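Budget for hand-held grippers vs. a second arm – talk me out of it (or into it)

Posted in: Buying, Budgeting & Regret

stateck_tom
Jan 23, 2019

I run the automation side of a small outfit that cleans and turns over furnished rentals. "Runs the automation side" means I have a spreadsheet and a desk near the printer. We have one arm, on a cart, that can put a folded towel on a shelf if the towel is in a good mood. My boss wants it doing bedrooms. Trash, toys, laundry, whatever the last tenants left behind.

I have money for one of two things before the April budget closes:

Option A: a second arm, same model as the first, so we can do two-handed jobs and collect twice the practice data by driving them remotely.

Option B: a pile of hand-held grippers with cameras on them. People carry them into real rooms and do the chores, we record it, and the arm learns from that. No second arm until next year.

The sales guy for A took me to lunch. The sales guy for B sent a PDF. I am trying not to let this influence me. It was a good lunch.

kkhumalo
B. Next question.

Longer version: we bought the second arm first. It spent the winter bolted to a bench, learning about the bench. You can't carry that thing up three flights to somebody's bedroom, so all our practice happened in a fake bedroom with a cot and one pillow. Then we put it in a real one and it met patterned sheets.

Hand-helds go where the mess is. A pair of them and a person with two hands gets you two-handed work on day one. Plastic bags are my favorite test for this. They have no shape, they shine, they're black on black with half the hardware sold today, and every knot is a different knot.

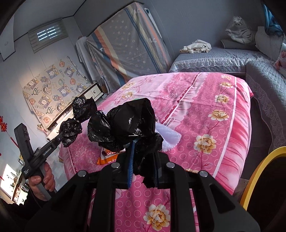
Bag work over the bed, one gripper on each knot.

That's the sort of job I'd plan a budget around. If your shopping list can't cover a twisted-up bag held in two places over a flowered sheet, you're shopping for a demo.

– Karabo

drawer_full_of_cables
Nice sheet. I would lose a black sock on that bed, never mind a robot.

I'll take the other side, though, somebody should. What you get from hand-helds is a recording of a PERSON being good at bags. Your arm isn't a person. It has joint limits and a cart and an attitude. We had a stack of lovely footage and about a third of it asked the arm to put its elbow inside a wall. Nobody's PDF mentions that.

kkhumalo
Tell people to keep their reach sensible and throw out the takes that don't work. You throw out bad takes when you drive the arm remotely, too. You just pay more for each one.

drawer_full_of_cables
"Tell people to keep their reach sensible" is a sentence written by a man who has never supervised people.

kkhumalo
I supervise 9 of them. They're tall. We manage.

emiko_h
Emiko Hoshino, I do purchasing for a lab in Cikodstead, so please picture me holding a calculator through all of this.

Both of you are arguing about the hardware line and the hardware line is the cheap one. What sank our first year was everything under it:

- Spare finger pads. They wear out, and they do it unevenly, so one side grips and the other side has opinions. Buy extras with the first order. We were quoted a nine-week wait on a rush order. I asked what the non-rush was and they went quiet.
- Storage. Video from several cameras fills a drive faster than any vendor's "typical use" page lets on.
- Someone to watch the recordings and mark the bad ones. This is a salary. It is always left off the request, and then it's me asking why there's a salary.
- Rooms. If you're a rental company you already have these, which puts you ahead of everyone I know.

Our final bill for the first round came to 531 hours of people's time, counting the labeling. The grippers themselves were the part nobody in accounting bothered to question.

stateck_tom
OK, the finger pad thing is exactly what I came for. I had a line for "misc." It was a small line.

How many sets would you start with? The PDF has a "starter bundle" of 25 and I got a bit dizzy.

emiko_h
Don't buy 25. The bundle exists because someone at the vendor has a quota. Buy 3 pairs. Two in use and one on the shelf, waiting for someone to drop theirs down a stairwell. If your people are still using them in two months, buy more. If they've drifted into a closet, you've found that out cheaply.

Also ask, in writing, whether the recordings open in anything besides the vendor's own software. We had a trial set from Vikonden and the file export was an add-on. The price of the add-on was "let's get on a call."

tanabe_fan
Has anyone tried the Tanabe ones? They look lighter on the website.

drawer_full_of_cables
Everything's lighter on the website.

kkhumalo
Tried a pair for a week. Fine in the hand, but the grip is sized for a small hand and the trigger pinched. Borrow before you buy. The person holding the thing all afternoon cares about the handle a lot more than the spec sheet does, and if the handle's bad your data is going to be short and angry.

emiko_h
"Short and angry" is also how I'd describe our renewal meeting with them.

drawer_full_of_cables
Let me be fair for a second, it won't last. If the goal really is bedrooms, with all the different beds and blinds and stuffed animals that involves, then yes, I'd lean hand-held for variety. I just wouldn't drop the arm budget to zero. You need time on the real machine to find out what carries over. Tom, how many hours a week is your current arm moving?

stateck_tom
Define moving.

drawer_full_of_cables
So you don't need a second arm. You need to use the first one.

stateck_tom
That's hurtful and I've added it to the spreadsheet.

Here's where I've landed. 3 pairs of hand-helds, double the finger pads, a real number for storage, part-time money for someone to review recordings, and the arm we already own gets booked for two afternoons a week so it stops being a coat rack. I'll start with trash bags and laundry, as those are what our crews complain about most. Second arm goes in next year's request with a note saying "see results," which buys me a year to get some.

Any last objections before I send this up?

emiko_h
Put the reviewer on their own line. Don't bury it in "labor." They'll find it and they'll think you were hiding it.

kkhumalo
Add a bag line. You will go through a silly number of trash bags. They tear, they stretch, and after an afternoon of being pulled on they stop acting like new ones. It's a few bucks, but you don't want to be raiding the crew's supply cart. We did that. They started locking it.

drawer_full_of_cables
I still think you'll want the second arm by fall. Save the lunch guy's number.

stateck_tom
Oh, I've kept the lunch guy's number.

Contact the moderators | © 2019 the forum and its posters | Back to top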